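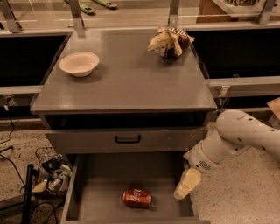 Alemneh — March

Section 4. Refilling the softener and setting hardness

Do this with the Retura unit plugged in but in standby. Display should read 3000 after a full reset, that's liters left before the next regeneration.

1. Close the inlet valve. Quarter turn, handle across the pipe.
2. Press and hold MENU until the light blinks.
3. Lift the salt lid. Check the level against the inside wall.
4. Pour in one bag, 8 kg. Tablets only — no rock salt, no table salt.
5. Break up any crust with a broom handle. Gently, the float tube is thin plastic.
6. Lid back on, press till it clicks.
7. Set hardness with the arrows. Factory setting is 3, most homes on the Vavari supply want 4.
8. Open the inlet valve slowly. Run a cold tap untill the air is out.

Note: a bowl or scoop is fine for topping up between bags. Dry it first.

Caution: do not open the brine line under pressure. Bypass first, see Section 6.

Note: older units with the Neveo valve head have no MENU button. Hold both arrows instead.

If the light keeps blinking after step 8, unplug, wait, start agian from step 2. Regeneration runs at night, 3 a.m. unless changed.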